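Bin picking for the rest of us? A week with the Mison kit

Small shops have been hearing about bin picking for years. Mostly from people selling it. Big cage, big integrator, big invoice, and somebody on the phone for a month. The Mison kit from Pandura says it can skip most of that. You supply the arm, they supply the camera, the fingers, the software and a flat case of cables. We got one in February and put it through a week of parts.

First, the box. Well packed, badly labeled. The quick start card is four pages and page three sends you to a web address that didn't load for us. Alfredo Navarro, who did our setup, found the right file on the support site after lunch. So half a day gone before anything moved. After that it went quick - calibration is a printed board and a lot of clicking Next.

The software is the good part. One screen, parts down the left, bins down the right. Teach a part by showing it to the camera in a few poses, give it a name, save. No code unless you want code. There's a script window for people who do, and Alfredo lived in it. Undo works everywhere exept the calibration page, where you really want it.

Now the numbers. We ran 216 picks a session on molded handles and plain metal brackets, mixed, dumped in any old way. Handles were easy. Brackets lying flat against the wall of the bin, not so much. The kit sees them fine, then plans a path that would put a finger through the side, rejects it, thinks, tries again. Mostly it gets there. Sometimes it asks for help, and the help message is just "No grasp." Thanks.

Long thin parts are their own problem. Two of them crossed over each other and the picker has to decide which is on top. Version 2 of the planner is a lot better at this than the one we saw at the Bostudia open house, where it kept going for the lower one. Still slow. Turn on the "gentle" setting and it's slower again, but we dropped fewer.

Price is $3,080 for the base kit, fingers included. Spare fingertips come in a bag and you will want a bag. Support is email only, weekdays, and the replys we got were short and useful. Adeyemi sells a similar package with phone support and a nicer manual, for a good bit more. If your line stops when the picker stops, pay for the phone.
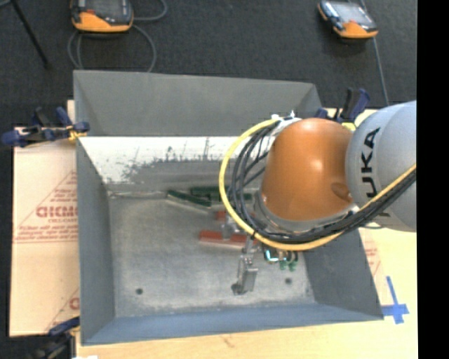 Can you run the kit without a computer next to the cell?
Only for parts you've already taught. The controller box stores up to 200 of them and runs on its own, but teaching a new one needs a laptop plugged in.

Couple of gripes before we wrap. The fan in the controller is loud. The camera cable is too short for a tall stand and the longer one is extra. And the license is tied to one controller, so a swap means an email and a wait.

Would we buy it? For a small shop with steady parts and somebody patient, sure. For a new part every morning - rent first. Pandura does a monthly plan, and the first month comes off the price if you keep it.

Mison base kit, Pandura. Ships in two weeks. Arm not included.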